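# The grip that slipped

The complaint that reached the engineering team at Zirex was short. An arm installed in the kitchen of a day centre in Edelden had let go of a bottle of juice over a table. The person sitting there was not hurt. The bottle was full and closed, and it landed on its side and rolled off.

The arm was a Zerel, a one-armed helper sold to care homes and day centres to lay out drinks, cups and plates. It had been in service for three months. In that time it had handled bottles every day, and the staff had come to trust it enough to walk away while it was working.

Zirex stopped the other arms of the same type within a day. That meant 14 machines, most of them in places where somebody then had to put the drinks out by hand again. Some customers were annoyed. One asked for the arm to be switched back on at their own risk, and was refused.

The tests that followed were done on a plain table, with the sort of things the arm meets in a kitchen.
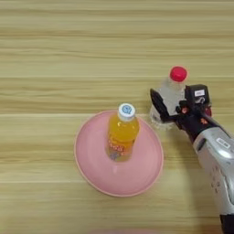
**Why does a robot drop a bottle it has already picked up?**

Usually the fingers are not pressing as hard as the controller believes they are. The bottle holds while the arm is still, then slides once the arm speeds up or changes direction.

That was the first theory at Zirex, and it was right as far as it went. The gripper measures force from the current drawn by its motor. If the mechanism gets stiffer, the motor has to work harder just to move the fingers, and the controller reads the extra effort as grip. On the Edelden arm, the mechanism had become a good deal stiffer. When it was taken apart, the joint behind the fingers was found to contain a sticky film, most likely dried squash.

The gripper had been sold as wipe-clean, and it was. The trouble was that wiping it pushed liquid into the joint. The staff had followed the instructions in the manual, which told them to use a damp cloth at the end of each day.

The team then wanted to know how stiff the joint had to be before a drop became likely. They ran the pick-up 200 times with a clean gripper and the same number with one that had been treated with syrup and left to dry overnight. The clean gripper dropped nothing. The sticky one dropped 12 bottles, nearly all of them while the arm was swinging away from the table.
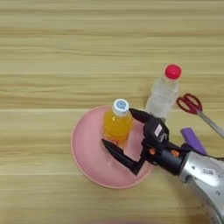
*The gripper open beside the bottle of orange drink, with the clear bottle behind it.*

A drop rate like that would be put down to bad luck by most people who saw it. The day centre had seen two earlier drops, both put down to a wet bottle, and neither had been reported. There was no form for it. The arm's own log recorded every one of these moves as a success, as the controller had reached its target current and had no other way of knowing that the bottle was gone.

This is the part that worried the engineers most. A sticky joint can be cleaned. A machine that writes "done" in its log after dropping something is harder to put right, and the same software was running on every arm in the field.

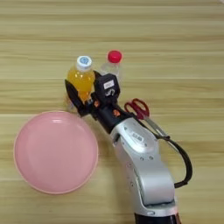 The software was changed first. After closing its fingers, the arm now lifts the object by a very small amount and waits. It checks whether the fingers have closed any further during the pause. If they have, something is sliding, and the arm puts the object down and asks for help. The check adds about a second to each move. Customers have complained about that too – the arm was never fast.

The second change was to the hardware. Duangkaew, the workshop that makes the gripper, redesigned the cover so that the joint is sealed on the side facing the table. The old cover left a gap there to let heat out. Running the motor with the gap closed makes it warmer, and the workshop spent most of October making sure that it did not get too warm.

Bottles turned out to be a harder test than cups or plates. They are tall, the weight moves about inside them, and people tend to stand them close together. A finger has to get down one side of the bottle without pushing over whatever is next to it. In the later trials the layout was made awkward on purpose, and the arm had to come in low, as it does here, with one flat black finger against the lower part of the juice bottle and the clear one with the red cap standing just behind. A low grip is good for reaching into a crowded table but poor for holding on, as a bottle held below its middle can tip when the arm moves off. The arm is now told to move more slowly whenever it has had to take hold low down. 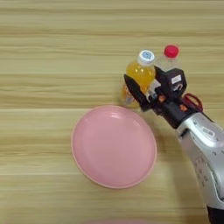
The manual has been rewritten as well. The new version tells staff to use a dry cloth near the joint, and a damp one only on the fingers. It also has a page for recording drops, however small, with a space for what was being carried and where the arm was going. At Edelden the page is pinned up beside the fridge.

All the arms are working again. The one in Edelden was the last to go back, with its new cover fitted, and for the first weeks it was allowed to carry closed bottles only – no cups, and nothing hot. The staff asked for one more thing, a strip of tape on the floor to show how far the arm can reach, and Zirex now puts one down at every site.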